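The broom problem

Nov 2, 2025

Every few months somebody sends me a clip of a humanoid tidying a kitchen and asks whether I'm ready to eat my words. In July it was Dernell's machine, loading 3 plates into a rack over what the caption admitted was a sped-up half minute. The firm wants 500 of them in homes by next year. I'd like to see one sweep up after breakfast.

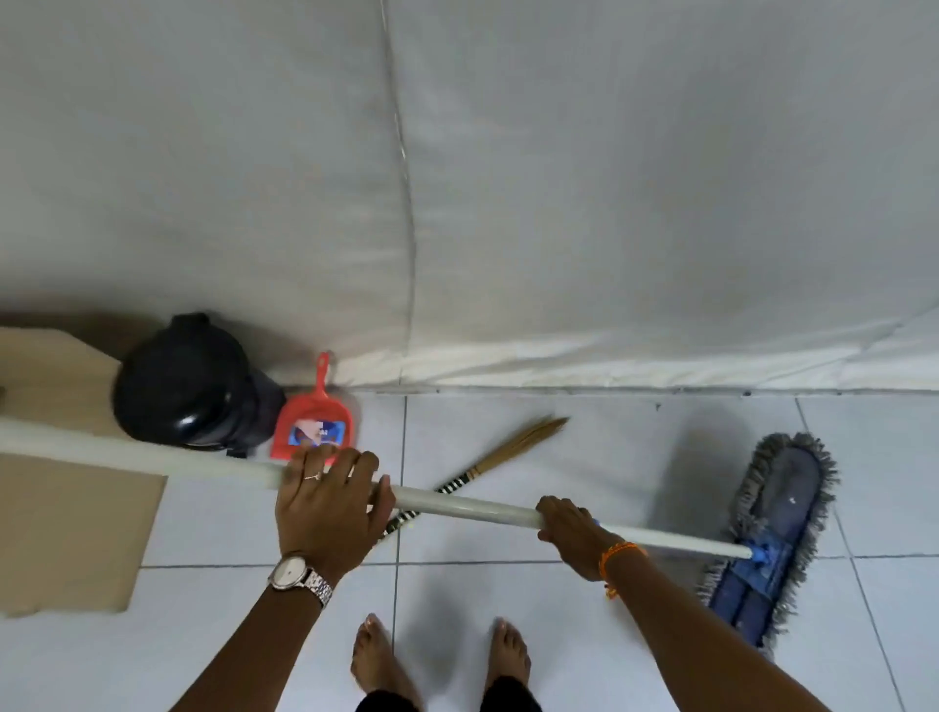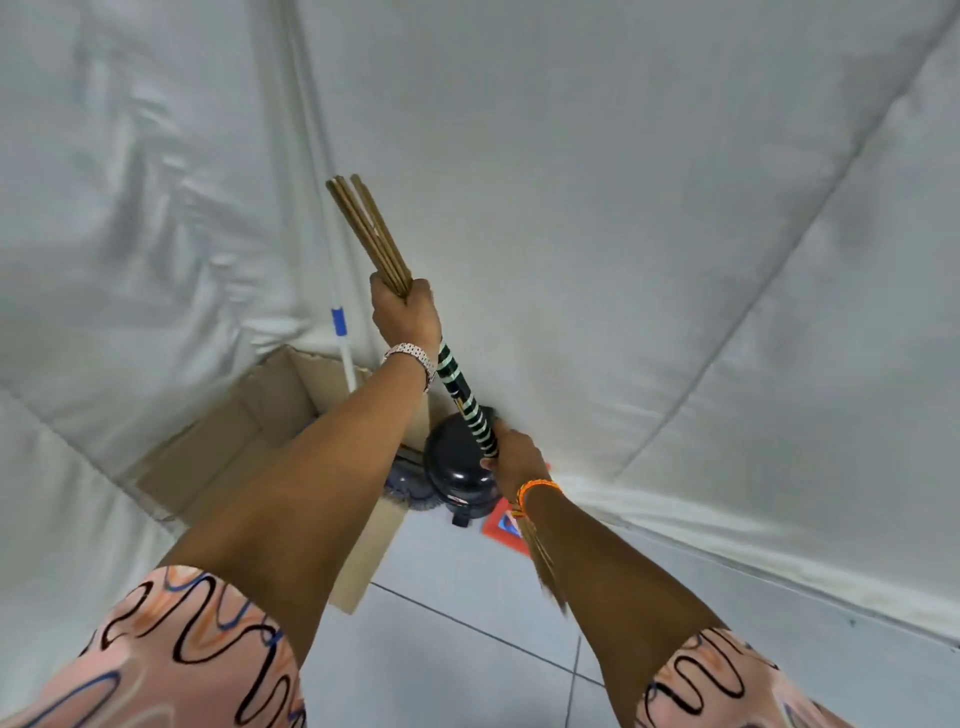
My quarrel with the demos is that they choose their chores. Plates are stiff and sit where you put them. A broom of grass bristles, bound at the handle in dark and pale stripes, bends differently at every inch, and a person simply takes it in both hands and gets on with it. Cornel Radu, who used to write grasping software at Skustodov, told me his team spent 30 weeks on one plastic brush and dropped the work when the supplier changed the handle.

Then there's the floor. Tiles have grout lines, and grout lines hold grit. A sweeper has to feel when the bristles are skating over it. Kudo's brochure lists 629 household skills and I read the lot looking for that one. Wiping a table is in there under four different names.

I don't say it can't be done. Favura's shop-floor carts are good at hauling boxes down a marked lane, and I'd buy one if I had a lane. But moving a box along a lane is a long way from housework, and I wish the people selling these things would stop talking as if the rest were a software update.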